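Reference > Household order > Toys > Colour sorting (building bricks)
Last updated 3 May 2020

Colour sorting is the practice of storing toy building bricks by colour, usually in open-fronted bins. It is the oldest method of brick storage after the floor, and the one most often chosen by people who don't build much.

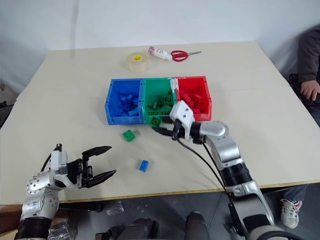
Is it better to sort by colour or by shape?
Shape suits large collections, as a particular piece is hard to pick out of a heap in its own colour. Colour suits small ones, and looks better from the doorway.

The Darnbridge method, set out by Xuelian Xia in a pamphlet of 27 pages (four of them on grey), allots one bin to each colour and forbids a bin marked "other".

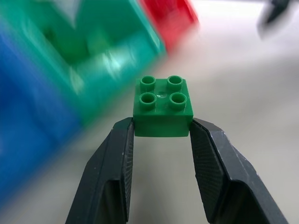 Xia held that a brick should be put away singly, by hand, and never poured. Pouring is quicker and remains the custom in most homes.

Bins with a sloped front lip are preferred – they let the contents be seen and, in time, let them out.
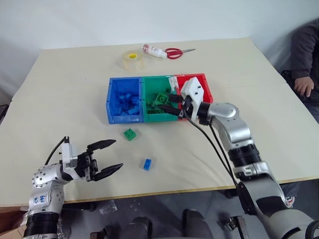

Strays are dealt with last. Strict sorters clear them before the scissors and tape go back in the drawer; the Talpur school leaves them until October. 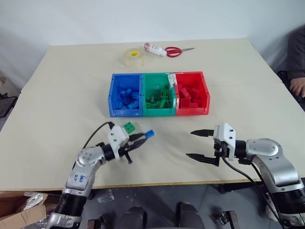

Blue, green and red bins joined in a row, each with bricks of its own colour.

Multicoloured pieces remain unresolved. Xia's pamphlet gives them a footnote, which refers the reader to the section on grey.

Contact | Copyright Derkell Reference | Back to top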